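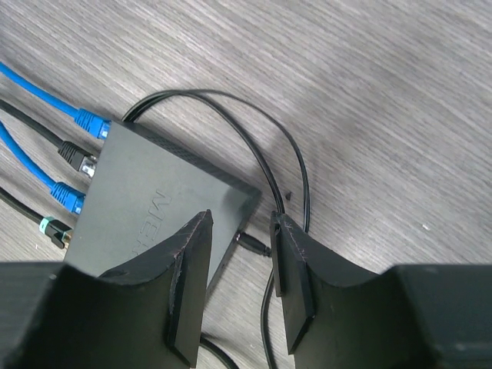

Greston DS-4 Desktop Network Kit

Item type: bench and desk network kit, wired
Supplied by: Kadovar
Page revised: 18/03/2022

Overview

The Greston DS-4 kit provides a small wired network segment on a desk or workbench. It consists of a compact black network unit, a set of blue and black patch cables with molded boots, and the power lead. The kit is intended for training benches, temporary offices, device setup stations and similar positions where a wall outlet is available but has to be shared by several pieces of equipment.

Kadovar assembles the kits to order. The network unit is bought in and varies by batch, so the maker's name molded into the lid may differ between two kits on the same order. Electrical ratings are printed on the label of the unit supplied and take precedence over any general statement on this page.

Housing

The housing is flat, with a matte black finish. Lettering on the lid is raised in the same black and is not painted. Fine ventilation perforations run in a strip along the rim. Keep this strip clear. Do not stack a second unit, a laptop or paperwork on the lid, and do not run the unit inside a closed drawer.

The ports are grouped along one edge. Cables leave the housing side by side in one direction, so the unit can be set at the back or side of a desk with the remaining surface left free. Allow enough space on the port side for the boots and for the first bend of the cable.

Patch cables

Cables are supplied in two jacket colors, blue and black. Each is fitted with a boot at the plug. The boot limits bending at the plug and gives a grip when the cable is pulled. The plug body is clear plastic, type RJ45.

Color has no electrical meaning. A blue cable and a black cable of the same length are interchangeable. The two colors exist so that adjacent runs can be traced by eye, and alternating them across neighboring ports is the simplest arrangement. Sites that already use a color scheme can order all blue or all black.

Standard length is 40 inches. Other lengths are made up at the Filonham workshop and add two working days to the order.

Power lead

The power lead is thin, black and flexible. It should be left in one or two wide, open loops behind the unit. Do not wind it tightly around the housing or fold it under a cable tie. Do not substitute a lead from another device on the strength of a matching connector — plug size and electrical rating are separate matters, and the rating must be read from both labels.

Placement

The unit is used flat on a hard, dry surface. Laminate, sealed wood and metal bench tops are all suitable. Carpet, foam and cloth are not. Adhesive pads can be supplied for benches where the unit is likely to be dragged by its cables. The pads hold on clean surfaces only; wipe the bench with a dry cloth first and leave the pads under light pressure for 17 minutes before connecting anything.

Connection

1. Set the unit in position with the port edge facing the direction the cables will run.
2. Connect the uplink cable from the wall outlet or upstream router. Push the plug in until the latch clicks.
3. Connect the equipment cables in port order. Label the far ends if the cables pass under or behind the bench.
4. Lay the cables parallel for the first few inches. Cables that cross directly in front of the ports make it hard to reach a latch later.
5. Connect power last.

To remove a cable, press the latch through the boot and pull on the boot. Pulling on the jacket strains the conductors in the plug. If the latch cannot be reached, remove the neighboring cable first. A cable with a broken latch may still pass traffic but will work loose, and should be scrapped.

Configuration

Batches differ. Some units are plain switches and need no setup. Others are routers and will hand out addresses as supplied, which can interfere with an existing network. The packing slip states which type is enclosed. Router units intended for use behind another router should have address assignment turned off before the uplink is connected. Kadovar can do this before shipping; write "no address service" in the order notes.

Ordering

DS-4/M: network unit, power lead, two blue and two black patch cables
DS-4/B: as above, all cables blue
DS-4/K: as above, all cables black
DS-4/C: cable set only, two blue and two black
DS-4/P: adhesive pads, one set

Kits ship in cartons of 36. Part cartons are accepted for repeat customers. Orders of 400 kits or more are scheduled with the workshop, and a delivery window is given in writing. Cable sets and pads have no minimum quantity.

Inspection and returns

Each unit is powered and each port checked with a test cable before packing. Patch cables are tested for continuity and pair order. The inspector's initials are on the packing slip, F.A. for Fadime Ağca or K.K. for Kimie Katayama.

Check on receipt that the lid is not cracked, that no port contains packing debris and that all plug latches are intact. Damage should be reported with the slip number and a photo of the carton. Faulty cables are replaced without return. Faulty units go back to Filonham with the power lead included; units received without the lead are tested on a bench supply, and the lead is then excluded from the claim.

Installed example

The Macaraeg training rooms use the DS-4/M on every bench, with blue for trainee machines and black for the uplink and the instructor's station. Wilfredo Dela Peña, who maintains the rooms, asked for a longer black cable at the end benches, and this is now a stock option. Specify "long uplink" when ordering. The short black cable is then left out of the kit.

Contact

Orders and delivery: Marleny Ticona, Kadovar sales desk
Technical questions and cable lengths: Remedios Agbayani, Filonham workshop

Quote the item code and, for existing kits, the slip number.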